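Huit minutes pour une chambre

Je l'avoue, je commence toujours par la corbeille. Avant le lit, avant le bureau, avant même d'ouvrir la fenêtre ! À l'hôtel Lesorach, où j'ai passé une matinée de juin à parler ménage, on m'a confirmé que j'avais raison (et j'étais ravie).

La règle de la maison : on promène la corbeille jusqu'aux déchets, et pas l'inverse. Mouchoirs, papiers, emballages, tout y passe – le plastique aussi, le tri se fait plus bas, au local. Le sac dépasse du bord ? Tant mieux, il se noue plus vite. Avec 52 chambres à remettre d'aplomb, on ne fait pas deux fois le tour du lit.
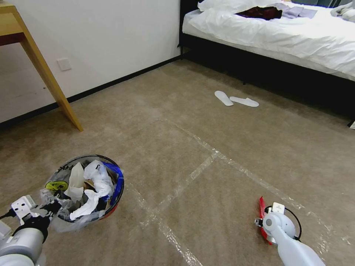
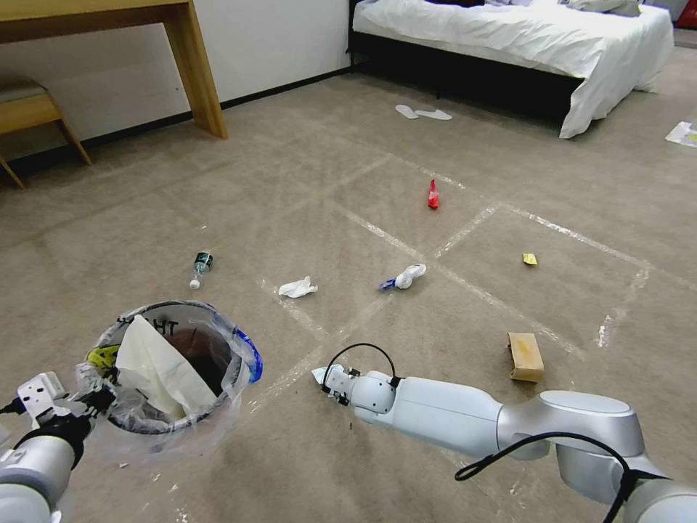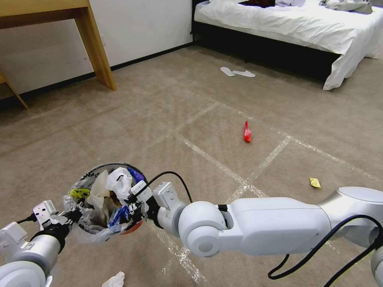
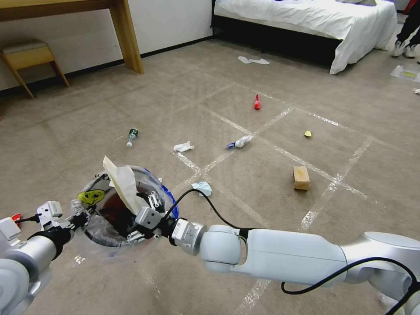

Une corbeille ronde, de la moquette beige, et des papiers dedans.

Hjørdis Sæther, elle, n'est pas convaincue : chez elle on fait le lit d'abord, sinon, dit-elle, « on retrouve toujours un mouchoir sous la couette » et il faut tout recommencer.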